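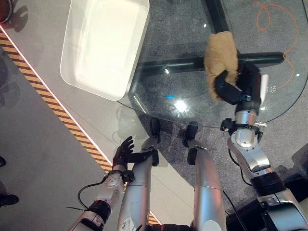

Consuelo Correa had moved to Brastdale in September to teach a robot with her own arms. She wore the headset and the gloves, and when she closed her left hand, the machine closed its left hand too. Now it held the plush thing above the glass table, and the white tray was waiting, empty, a little crooked near the edge. Her right hand had no work. She kept it open in the air, and the robot kept its own open also.

"Slower," said Awan from the desk. "It learns your hurry."

She thought about her father, who taught her to plant onions by holding her wrist. He never explained. He only moved her hand until the hand understood.

"What number is this?" she asked.

"1,028."

"And how many does Gadent want?"

"2,123."

She laughed inside the headset. Then she looked down through the glass, at the gray carpet under it, and for one moment the metal legs seemed to be her legs. She was not afraid of this anymore. In the first week she had dreamed of them.

She breathed, and brought the left arm toward the tray, as slowly as her father would do it.

"Good," said Awan. "Open your hand."

She held on one second longer, and opened it.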